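Reference > Computing > Hardware > Desktop memory

Desktop memory (fitting and replacing)

Desktop memory, which most of us just call RAM, is the stuff a computer thinks with while it's switched on. I've been writing entries for this reference for ages and this is the one I get the most post about, so I've given it a proper going over (last revised December 8, 2022). If you only want to know how to put a stick in, skip down a bit, I won't be offended.

What it is

A memory module is a long thin circuit board with chips along it and a row of contacts on one edge. The proper name for the desktop sort is a DIMM, short for dual in-line memory module. People say stick, module, board, even "chip", and I use all of them depending on how much tea I've had. The smaller ones that go in laptops are called SO-DIMMs and they won't fit a normal desktop slot, however hard you lean.

Whatever is held in memory goes when the power does. Your photos and letters live on the drive, so swapping a stick doesn't touch them. Vimala Rao, who edits the storage pages here, would like me to add that you should still have a backup. Quite right!

Where it goes

The slots are on the motherboard, usually in a bank next to the processor. I always lay a tower on its side to work on it, with the panel off, so the board is flat and I'm pushing down into the slots. I've tried it with the case standing up and you end up shoving sideways with one hand and holding the whole thing steady with the other. Never again.

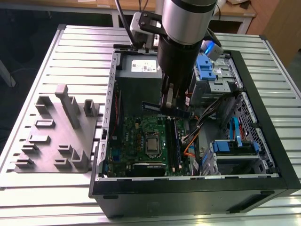 Each slot has a little ridge part way along, off centre, and the module has a notch to match. If the two don't line up, turn the stick round end to end. If they still don't line up you've probably got the wrong generation, as DDR3, DDR4 and DDR5 all have the notch in a different spot. I once spent most of an evening on an old Wulletti office machine before I read the label on the stick and found I'd been sold the wrong sort altogether.

Fitting a module

Shut the computer down, switch off at the wall and pull the lead out. Touch some bare metal on the case to get rid of any static. Open the catch at the end of the slot (some boards have one at each end, some only have the one). Hold the stick by its edges, keep your fingers off the contacts, line up the notch and press down evenly on both ends till the catch closes. It takes more push than you'd think, and the first time I did it I was sure I'd cracked the board.

If you're fitting 2 matching sticks in a board with four slots, check the manual for which pair to use. It's very often the second and fourth counting away from the processor, but makers do differ and I've been caught out. Fitting them in the right pair lets the board use both channels together, which is quicker.

When it won't start

Nine times out of ten the stick isn't all the way in. Take it out, put it back, press harder. Do check you haven't knocked anything else while you were in there, too. Leads from the power supply and the drive bays have a way of wandering across just where your knuckles want to be, and a plug can work loose without you noticing. 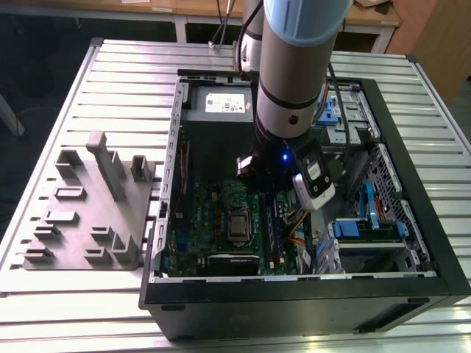

Desktop tower on its side with the panel off, showing the power supply, motherboard and memory slots.

Some boards also have a long think after new memory goes in, with a black screen and the fans going. Mulugeta Fikre wrote in to say his took about 20 minutes on a DDR5 board, and he'd already boxed it up to send back! Give it a while before you panic.

See also

Motherboard; Processor socket; Power supply unit; Static electricity in the home workshop

551 shares | 20 comments

Contact the editors | © 2022 Mukico Reference | Back to top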